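Re: [zadano-users] strip task, teleop vs. hand guiding

Sibusiso Mabuza wrote:
> Has anyone got the yellow strip task working from hand-guided demos only?
> We did 20 on the Jitia arm and it still grabs too low. Wondering if
> teleop is worth the setup.

Short answer yes, do teleop. Hand guiding was ok for the reach but my own arm kept getting in the wrist view, and the policy learned my sleeve I think. 254 demos in the set now, all by remote.

Grip on the flat of the strip, close slow, then wait a beat before you lift. If you yank teh leader arm the follower lags and you get junk at the start of the lift. 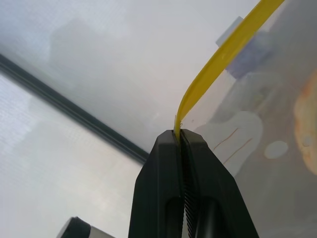
Also toss the bad ones early. I kept 11 where I'd fumbled and regrasped, thinking it would help with recovery. Didnt. Took them out, retrained, much better.

Config is in the Ilus repo under strips, branch is december. Set the gripper force to 9, default is too high for thin plastic.

Gotta run, back online after 4. What rate are you logging at?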